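2021-04-23

Pestañas postizas y yo: segunda temporada

Pues sí, he vuelto a las pestañas postizas. Las dejé en febrero, después de dos días con los párpados como albóndigas (culpa mía, me puse el pegamento sin probarlo antes), y juré que nunca más. Me ha durado poco el juramento, ya me conocéis.

Esta vez he hecho las cosas con calma. Compré el pegamento Plinell, el transparente, y antes de acercármelo al ojo me puse una gotita detrás de la oreja y me fui a dormir. Al día siguiente, ni rojez ni picor, ¡así que adelante! Si a vosotras os pica, lavaos y a otra cosa, que hay más marcas en el mundo.

Las pestañas son unas Dutar de banda fina, y me costaron 1.402 pesos en la perfumería de siempre. Las Siker que usaba antes ya están a 2.061 y me niego, lo siento. Para pasar de 2.000 por unas pestañas tienen que venir con alguien que me las ponga.

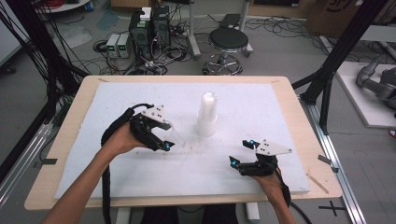
Las dos manos ocupadas y la mesa con miguitas.

Mi truco, que de truco tiene poco: mido la banda sobre el párpado, corto por el lado de fuera, pongo el pegamento y espero medio minuto a que se quede pegajoso. Si la pones enseguida patina y acabas con una pestaña en la ceja (me pasó el martes de carnaval y tengo testigos). Primero el centro, luego las puntas.

Para quitarlas, aceite desmaquillante y paciencia. Nada de tirar, por favor. Luego las limpio con un bastoncillo y vuelven a su cajita.

Me falta probar las Guo magnéticas, que rondan los 1.000 y me dan un poco de miedo. ¿Alguna las ha usado con lentillas? Contadme en los comentarios antes de que me las compre.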